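I have been meaning to write about the Sqalli bedspread since November, when I finally gave in and bought one after weeks of going back to look at it. We had been getting by with an old quilt that came with me from two flats ago, and it had reached the stage where the stuffing had all gone to one end and you had to shake it like a pillowcase before you could make the bed.

The Sqalli is sold by Tadier, who do mostly curtains and table linen, and I bought the double in the patchwork print. I should say straight away that it is a print and there isn't a stitched patch on it. I knew that when I ordered, but my sister-in-law didn't when she ordered hers and she was quite put out, so do read the small writing. If you want real patchwork you will be paying a good deal more, and you will be washing it by hand as well.

Delivery was quick and the parcel was smaller than I expected, which worried me a bit. It was folded very tightly and the creases took ages to drop out. I tried hanging it over the banister, then gave it a cool iron on the back, and in the end it was simply sleeping under it for a fortnight that did the job. There was a faint smell of the warehouse for the first day or so — nothing an open window didn't sort out.

Now, the weight. It is a middling sort of thing, too heavy for a hot night in July and not enough on its own in January, but lovely over a thin duvet for everything in between. The backing is plain cotton and has gone softer with each wash. I do mine at 30 degrees with the Bitodent liquid, as I do everything, and so far the colours have stayed where they were put. I did try it once in the tumble dryer on low for 20 minutes and it came out with one corner puckered, so now it goes on the line and I am patient.

The colours are what sold me. I wanted something that would go with a green wall and a brown carpet that I can't afford to replace, and oranges and olives together are very forgiving. They hide a dropped biscuit, they hide the cat, and they cheer up the room on a grey morning when I am sitting there with my tea and no wish at all to get up.

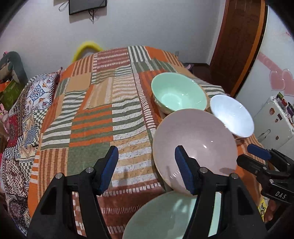 My one real grumble is the size. The double hangs nicely at the sides but it is mean at the foot, and if you have a deep mattress you will find yourself tugging it down and then having no spare at the pillow end. I'd go up a size if I were buying again, and I told Tadier so when they sent me one of those little surveys. I also looked hard at the Sturkevano throw, which is longer and has a prettier edge, but it only comes in blues and greys and it has to be dry cleaned, and I know perfectly well that I would never take it.

The hem has held, though there were 2 loose threads near one corner that I snipped off and have kept an eye on ever since. I'd give it four stars out of five, and I'd happily have the matching cushion covers if they ever come back into stock.

Contact us | © Home and Hearthside Reviews | Back to top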